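Host households for the August ministerial talks between Nimri and Vadia are asked to read these notes before the first delegates arrive in Restdale. In all, 449 addresses have been registered. The notes cover the kitchen, the guest room and the practical matters that gave rise to most calls during the previous round.

## Kitchen

Delegates leave early and return late. Breakfast should be possible without the host being present.

- Set out cups, bowls and cutlery on one shelf the evening before, and show the guest where it is.
- Descale the kettle before the stay. Equal parts white vinegar and water, left for 20 minutes and rinsed twice, will deal with ordinary scale.
- Clear one refrigerator shelf completely. Wipe it with warm water and a little baking soda, then dry it.
- Label leftovers with their contents. Several members of the Vadia delegation do not eat pork, and two have declared nut allergies – the host concerned has been informed directly.
- Cooked rice should be cooled quickly, refrigerated within the hour and reheated once only.

Sessions at Banano Hall frequently run past the published closing time. A soup or stew that can be reheated in a single portion is more useful than a roast. Hosts are not expected to wait up.

## Electrical points

Guests from Nimri use a different plug. Adapters are included in the welcome envelope and should be returned with it. An adapter does not change the voltage, so guests should check the label on any appliance they have brought.

Please do not run a heater or a hair dryer from an extension cord that also serves the guest's desk. Anything rated at 2000 watts or more should be plugged directly into a wall outlet. Cords should lie flat along the baseboard and never under a rug.

## Linen and formal clothing

Provide two bath towels and one hand towel for each guest. New towels absorb poorly and should be washed once before use, without fabric softener.

Suits travel badly. Wide wooden hangers are preferred to wire, and a jacket hung in the bathroom during a hot shower will lose most of its creases. For a fresh wine stain on a shirt or tablecloth, blot with a clean cloth, rinse from the back with cold water and apply dish soap before washing. Do not rub, and keep the item out of the dryer until the mark is gone.
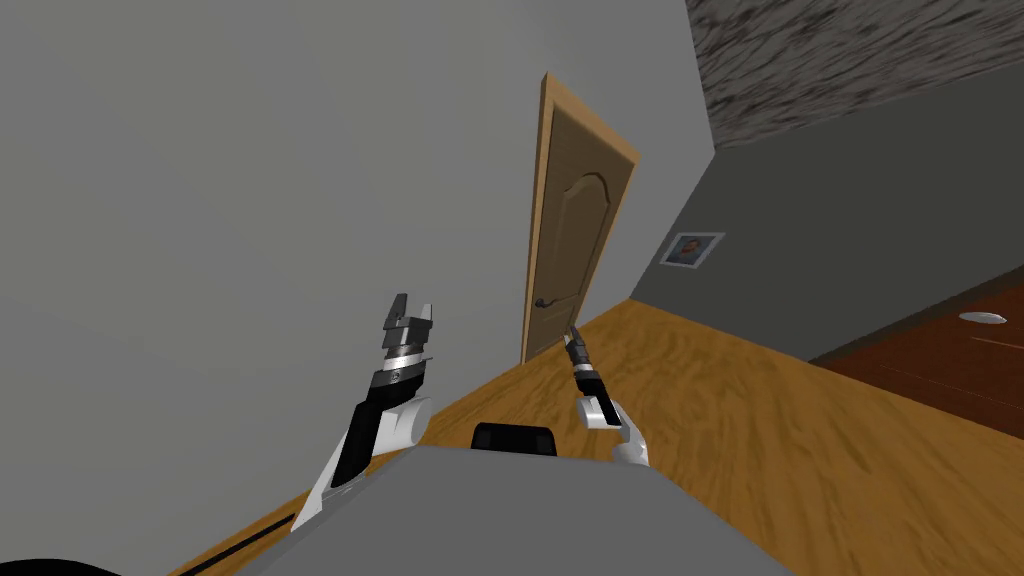 **By Ctibor Kolář**
Host Households Desk, Restdale

## Doors, noise and papers

A door that sticks in humid weather can often be eased by rubbing a plain candle along the edge that binds. Squeaking hinges need one drop of light machine oil at the top of each pin – wipe off the excess before it reaches the paint. Loose handles should be tightened before the guest arrives.

Delegates may bring working papers home. Hosts should not move, stack or dispose of them, and wastebaskets in guest rooms should be left for the guest to empty. Paper handed over for disposal goes into the gray sack supplied and is collected from the front step at 4 p.m.

## On departure

Strip the bed and wash sheets at the warmest setting the care label allows. Items left behind should be bagged, marked with the guest's name and delivered to the side entrance of Banano Hall. Hosts should not mail them abroad.

Claims for breakage are made on the yellow form in the welcome envelope. Receipts must be attached.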